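Chapter 4
Where Examples Come From

People who sell learning robots like to talk about the model. They talk less about the examples it was fed, and when they do, they give you a number. The Camow group reported 235 demonstrations for its block sorting task. It sounds like plenty. Before you believe it, ask who gave the demonstrations, how many were thrown out, and how different any two of them were.

In this chapter we look at those questions with a good deal of doubt. Noemi Serra, who ran the sorting sessions at Tundetmont in March, kept a log of every attempt, and we will lean on it often.

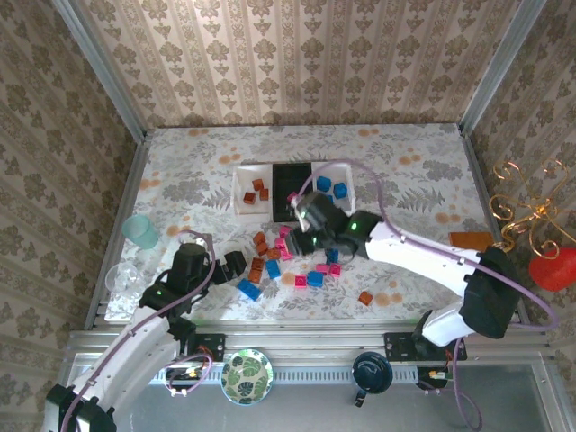 Variety is the word most abused in this field. A team will change what is easy to change and call the result a varied set. Patterned cloth and wallpaper, a cup and a tumbler to one side, a gold wire ornament against the wall: all of this may teach a system to ignore what doesn't matter. It may also teach it very little, if the tray stays in one place and the blocks are always orange, blue and pink. You can't settle the matter by looking at the setup. You have to test with something the system never met.

Serra's log shows 23 attempts in one morning, of which 18 were kept. The other five were marked "messy." We will return to that word in Section 4.2, as a messy attempt that recovers may be worth more than a clean one.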